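Projektbericht: Erprobung des Simulationspakets Plisuvov für Greifaufgaben im Haushalt
Projektgruppe Ivier, Studienbereich Automatisierung
Stand: 16. Juni

1 Gegenstand der Arbeit

Untersucht wurde, ob sich das kommerziell angebotene Paket Plisuvov für die Lehre im Praktikum Robotik eignet. Bewertet wurden Einrichtung, Szenenbibliothek und Dokumentation. Die Versuche fanden ausschließlich in der Simulation statt. 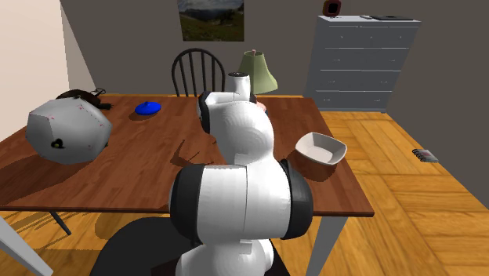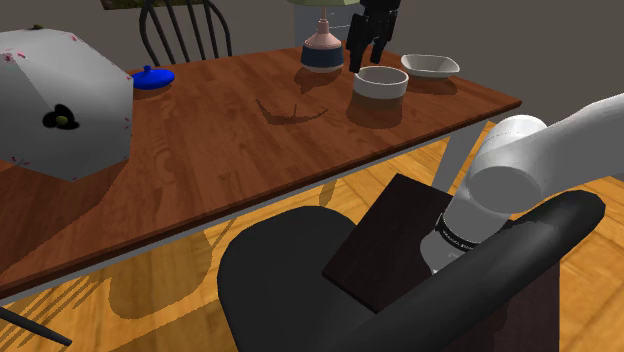

Abb. 1 und 2: Simulierte Tischszene mit weißem Roboterarm, blauem Deckel und weißer quadratischer Schale.

2 Durchführung

Die Installation erfolgte auf den Arbeitsplatzrechnern des Labors Plerkberg. Die im Handbuch beschriebene Grundkonfiguration ließ sich in 2 Stunden herstellen. Als Aufgabe wurde das Umsetzen einzelner Gegenstände auf der Tischplatte gewählt. Je Gegenstand waren 10 Durchläufe vorgesehen. Die Auswertung der Protokolle folgte dem Schema nach Bùi, das bereits im Januar im Vorgängerprojekt verwendet worden war.

3 Ergebnisse

Von 98 auswertbaren Durchläufen wurden sieben wegen Überschreitung des Zeitlimits abgebrochen. Die Abbrüche betrafen überwiegend flache Gegenstände mit geringer Grifffläche. Die Bewegungsplanung arbeitete auch in der Nähe der Möbel stabil. Zu bemängeln ist die Dokumentation der Kontaktparameter: Reibwerte werden aufgeführt, ihre Einheiten und Voreinstellungen jedoch nicht durchgängig angegeben.

4 Bewertung

Für den Einsatz im Praktikum wird das Paket mit Einschränkungen empfohlen. Vor einer Beschaffung ist mit dem Anbieter zu klären, ob die Mehrplatzlizenz auch studentische Abschlussarbeiten abdeckt. Die verwendeten Konfigurationsdateien sind im Anhang B abgelegt.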